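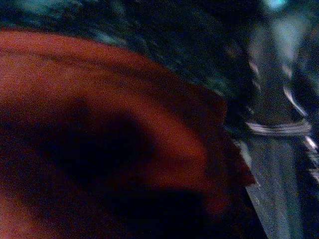

The Slow Work of Keeping Tires Off the Shoulder

October 6, 2026
By Dzintra Kuusk

14 shares | 2 comments

Most of the trucks that leave the Pirnemgate depot before dawn carry bread, linens or restaurant supplies. They run short routes with plenty of stops, and they are hard on tires. Curbs scuff the sidewalls, loading docks leave screws behind, and a driver with 20 deliveries to make is unlikely to stop and look.

Vimetero, the delivery company that owns the depot, runs 370 vans and light trucks. Until March, its tire program was a gauge on a hook and a clipboard. Drivers were supposed to check pressure once a week. Tarmo Petrauskas, the fleet manager, went through the old sheets last winter and found the same reading written down for every wheel, week after week.

"You can't be mad at them," Petrauskas said. "We gave them one gauge and a line of people waiting for it."

The company now has pressure sensors on every wheel, supplied by a firm called Narix. Readings go to a screen in the dispatch office. A tire that drops below its set pressure turns yellow on the list, and a van with a yellow tire goes to the air line before it goes out.

The first weeks were rough. Pressures fall on cold mornings, and the list lit up with vans that had nothing wrong with them. Birutė Kuusk, the morning dispatcher (no relation to this writer), had trucks lined up out the gate. The thresholds were reset twice, and the shop put in a second air line by the exit.

Each van still gets a walkaround. Sensors don't see tread wear, a bulge in the sidewall or a bolt stuck in a groove. Drivers have two minutes for it, and the form has been cut to a single page that asks for tread depth at the front wheels only. The mechanics measure the rear ones every 3,000 miles, when the van is already on the lift.

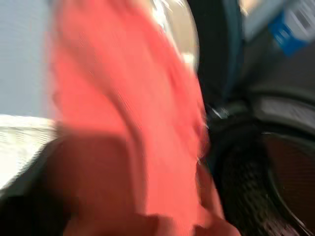

What it costs

Petrauskas budgets $300 a year per van for tires and roadside calls combined. He expects to come in under that this year, though he won't say by how much until the winter is over. Roadside calls are the expensive part. A flat on the highway means a tow, a second van and a customer who gets lunch supplies at three in the afternoon.

Justinas Vasiliauskas, who has driven the north route for Vimetero since it opened, was against the sensors at first. He thought they would be used to track him. He still checks his own tires with a gauge he keeps in the door pocket, and he says the numbers match the screen most days.

The next job is the spare tires, which have no sensors. Several were found flat during a check over the summer.

Related
Benkirane Moves Its Route Vans to Night Charging
When to Retire a High-Mileage Van
Zane Ķēniņš on Training New Dispatchers
Reading a Roadside Inspection Report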